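Main page - Regalia - Orders - Houses - Index

Bultmont Circlet

The Bultmont Circlet is an open crown of gilded silver, worn by the ruling princes of Bultmont at their swearing-in and, later on, by their consorts. Oldest surviving piece of the Bultmont regalia. Kept at Jiltdale Castle. Not to be confused with the Bultmont Coronet, a much smaller piece made for the heir and melted down.

Origin

Date of making is disputed. The first mention is in a household roll of 1,539 entries, drawn up for the widowed Princess Orsele when the court left the old palace. Entry 300 reads "one circlet, gilt, with stones, one wanting". No maker named. The long-held view gives it to the Flatari workshop, a family of goldsmiths who supplied the court with plate and buckles, but there is no bill and no mark on the metal. Anil Kandasamy, in his short study of the regalia, argues for two hands: the band by one smith, the points added a generation later. Most writers now follow him on the band. The points are still argued over.

Design

A flat band in four hinged sections, with 13 points, alternately tall and short. The tall ones end in a trefoil, the short ones in a plain bead. Stones are mostly garnet and rock crystal, plus one large pale sapphire at the front, known as the Tokgöz Stone after the merchant family that sold it to the court. The sapphire is a later addition and sits in a claw setting that doesnt match the rest. Inside the band are traces of a stitched lining, red, replaced at least twice.

The hinges let the circlet be packed flat for travel. Also the weak part. Two have been re-pinned, and the rear one no longer opens.

Use

Princes were not crowned in the strict sense. The circlet was set on a cushion, the oath was read, and the prince put it on himself. Worn for the procession only, then taken off before the meal. By custom no prince wore it twice. After the throne passed to the younger line it was given over to consorts, who wore it at the June court and at christenings. Last worn by Princess Maud at the christening of her second son, and she complained of the weight in a letter to her sister.

Loss and recovery

The circlet was pawned during the succession quarrel to pay the castle guard, and stayed out of the family's hands for 30 years. It was bought back with a loan from the Tokgöz family, on terms that have not survived. One garnet was replaced with red glass at some point in between, the glass is still there.

Display and study

On show in the lower treasury at Jiltdale, with the oath book and the sword belt. Kandasamy's measurements remain the only full set in print.
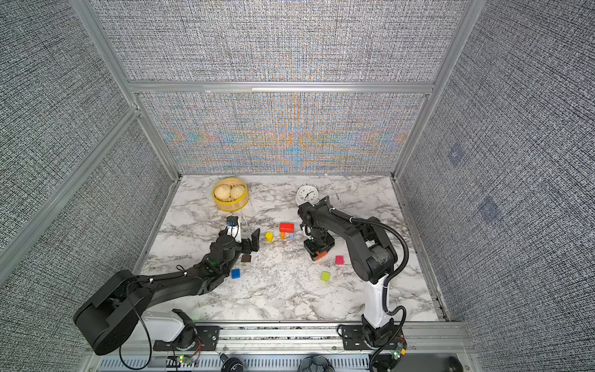
Tabletop workspace with marble-patterned surface and two black robot arms.

A gilt brass copy is used for school visits and parades. It leaves out the Tokgöz Stone and has fixed points with no hinges, so it is of little use for for comparing the construction.

See also: Bultmont Coronet; Oath Book of Jiltdale; Flatari workshop

Last updated 2018-08-01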